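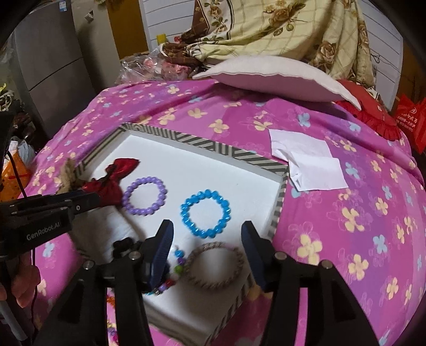
Rosaura Cáceres n'a jamais suivi de cours de bijouterie. Elle a appris à enfiler des perles à huit ans, chez sa grand-mère, avec du fil de pêche et une boîte de boutons dépareillés, et elle en parle encore avec une gourmandise qui donne envie de s'asseoir et de s'y mettre tout de suite. Pour elle, tout commence par la surface. Un bracelet de perles rondes et mates, couleur lavande, n'a rien à voir avec un bracelet bleu vif à facettes, même si les deux se ferment de la même façon. « Le mat, on le porte du matin au soir et on l'oublie. Les facettes, elles vous rappellent qu'elles sont là dès que vous levez le bras ! »

Sa petite marque, Gelance, occupe un ancien salon de coiffure dont elle a gardé les miroirs et un bac à shampoing où trempent désormais les fils de coton qu'elle teint elle-même. Je m'attendais à y passer une demi-heure. J'en suis sorti à la nuit tombée, avec un nœud coulant presque réussi au poignet.

Le nœud, justement, c'est son grand sujet. « Les gens regardent les perles, moi je regarde comment c'est fini. Retournez un bracelet, cherchez l'endroit où le fil s'arrête, et vous saurez si la personne aimait ce qu'elle faisait. » Elle double toujours l'élastique, l'étire longuement avant d'enfiler, puis fait disparaître le nœud dans une perle percée un peu plus large que les autres. Une goutte de colle ? Elle lève les yeux au ciel. « J'en mets, oui. Toutes mes clientes me demandent si c'est tricher. Si le nœud est bon, la colle ne fait que lui tenir compagnie. »

Sur son établi, un cahier à spirale recense les modèles depuis le début. Le dernier porte le numéro 561, et il a été défait 5 fois avant qu'elle accepte de l'écrire à l'encre. Elle a d'abord essayé du verre, trop lourd, puis du bois d'olivier, qui lui plaisait beaucoup mais dont les trous n'étaient jamais droits. « J'ai une caisse entière d'olivier tordu. Je ne la jetterai pas, c'est trop beau, ça sent bon quand on l'ouvre. »

Mohcine Shehata nous rejoint vers seize heures avec des beignets. Il partage l'atelier depuis septembre et travaille sous le nom de Mistevance : des barrettes, des peignes, des serre-têtes cousus main dans des chutes de doublure. Il a commencé comme retoucheur dans un pressing, et il garde de ces années une passion pour le satin, que tant de couturiers fuient. « Il glisse, il file, il marque à la moindre épingle. Mais quand il accepte de prendre un pli, quel pli ! » Les deux se taquinent beaucoup. Elle trouve qu'il repasse trop, il trouve qu'elle ne mange pas assez.

Ensemble, ils préparent une collection baptisée Quispe, du nom de jeune fille de la grand-mère de Rosaura. Il y aura 40 pièces, toutes différentes, avec des perles cousues directement sur le tissu. J'ai pu en essayer une, un bandeau vert bouteille bordé de petites graines noires – je l'aurais volontiers gardé sur la tête pour rentrer.

Et vendre, dans tout ça ? Rosaura hausse les épaules. La boutique Batside leur réserve une vitrine au printemps, et elle s'en réjouit sans faire de calculs. Ce qui l'occupe pour l'instant, c'est un mauve qu'elle n'arrive pas à obtenir. « Hier je l'avais, mouillé. Ce matin, sec, il était gris. » Elle a déjà remis la casserole à chauffer.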